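**Ticket 118: Tradoto claw clip, spring slips, won't hold hair past lunch**

Opened: 2020-01-28
Status: closed, grudgingly
Item: Tradoto large claw, tortoise, bought in December
Priority: low (customer), high (customer's mood)

**Reported problem**

Customer has thick hair, a little past the shoulders. Clip goes in fine at 7 a.m. By late morning the twist has dropped to the collar, and by lunch the clip is hanging on out of loyalty. She reports that the same clip held all day for the first two weeks. She would like a refund, a new clip or an explanation, in that order.

**Checked first**

- Not a knockoff. Stamp is on the inside of the left jaw where it belongs.
- No missing teeth. One tooth slightly bent, which she says it came with. We have no way to argue.
- Spring is seated on the pin. Opens and closes without grinding.
- Hair was not freshly washed on the bad days. (Asked because clean hair slides. Customer did not enjoy the question.)

**Attempt 1: grip**

Told her to twist the hair upward, fold the tail down behind the twist, and catch some scalp hair in the lower teeth before letting go. Most people clamp only the twist, so the clip is holding a rope and the rope is holding nothing.

Result: made it to 2 p.m. An improvement, but she works until five.

**Attempt 2: texture**

Suggested a light pass of Flanunine dry spray at the roots before twisting. She used a heavy pass. The clip held. So did everything else, and she needed two shampoos to get a brush through it. We've changed the canned reply to say "light" in bold.

Result: technically a success. Customer declined to count it.

**Attempt 3: the spring**

Asked her to mail it in. Pressed next to a new one off the shelf, the returned clip gives much sooner. You can feel it with one thumb. Looked up the batch with the supplier, Duangkaew, who confirmed that the December run went out with the lighter spring meant for the medium size. They were aware. They were planning to mention it.

Of the clips we had left from that batch, 70 were still in the stockroom. All pulled. Squeezing every one of them by hand is a good way to find out what your thumb is for.

**Cause**

Medium spring in a large clip. Works on fine hair, and works on thick hair until the spring gets tired, which seems to take roughly 3 weeks of daily wear. She wasn't doing anything wrong, though we did spend three emails implying it.

**Fix**

Replacement sent from the new batch, plus a Fiveck french pin as an apology. The pin has no spring and therefore nothing for us to get wrong.

**Customer reply, next morning**

> New one is great. Held through a full shift and a windy parking lot. The pin is nice too but I can't work out how to get it in. Is there a video?

There is a video. It was shot by someone with very fine hair and a lot of confidence. Sent it anyway, with written steps:

1. Twist hair into a bun and hold it flat with one hand.
2. Push the pin in at the edge of the bun, points facing outward, and pick up a little scalp hair.
3. Flip the pin over toward the middle of the bun.
4. Push it through until only the curve shows.

If it hurts, pull it out and start again. If it falls out when you nod, you skipped the flip.

**Still open**

- Product page still says "holds all hair types, all day." Asked for "most" and "most of the." Waiting.
- Earlier complaints about this clip were closed as "user technique." Someone should reopen them and write something humble. Assigned to me, apparently.
- Bent tooth on the original clip: never explained. Letting it go.

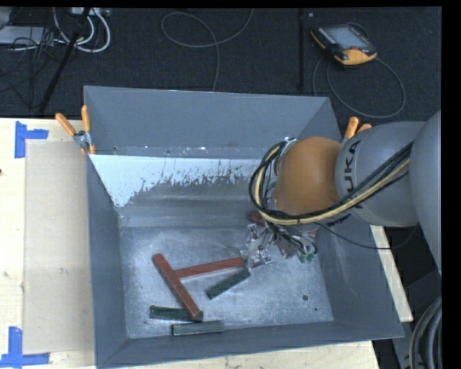
*Gray metal bin, scuffed floor, robot arm at right.*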